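Dustura Wants to Wash Your Dish Towels

Dustura, the laundry pickup service that began with hotel sheets and moved on to gym towels, is coming for the kitchen. Starting in October, customers in its home city of Mendonça will be able to leave a bag of dirty dishcloths on the doorstep and get them back clean in up to 60 hours. That is a long time to go without drying a plate, and the company has thought of this. It would like to rent you more dishcloths.

The plan is called Loneo, a name the company says came out of a long process and stands for nothing in particular. A household signs up for a set of cloths, uses them, bags them, and swaps them for a fresh set. The cloths are never really yours. Neither are the stains, according to the terms of service, which spend most of a page on turmeric.

Dustura says 2980 households have joined the waiting list. Joining is free and comes with a coupon for fabric softener, so the figure should be read with that in mind.

"People are embarrassed by their dish towels," said Érica Assunção, who runs the new service. "They hide them when guests come over. We think there's a business in that."

She may be right. The dish towel has had a quiet few decades. It dries the glasses, wipes the counter, opens the stubborn jar and handles the hot pan, and then it gets thrown in with the socks. Paper towels took some of its work and the dishwasher took most of the rest. What remains is a drawer full of souvenirs from other people's vacations, at least one of them a calendar for a year long gone.

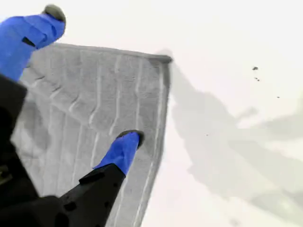
Prolico, the rival that already washes most of the city's restaurant linen, does not seem worried. The company told customers in a short note that it has no plans for household cloths, and that people who want theirs clean have had a hot water setting available to them for some time. A restaurant sends out its napkins by the cartload, while a family of 3 might manage a small bag, and every piece in that bag still has to be handled. Even one cloth on a plain white surface is a job for something, be it a hand or a pair of blue-covered fingers with dark gray tips, one of them pressing down on it. Prolico would prefer the cartload.

Dustura's price will be announced closer to the launch. Assunção would say only that it will cost less than a pizza, and declined to name the toppings. Customers will be able to choose between 2 patterns, stripes and a different width of stripes. Aprons are under review, and oven mitts have been ruled out after a trial the company describes as brief.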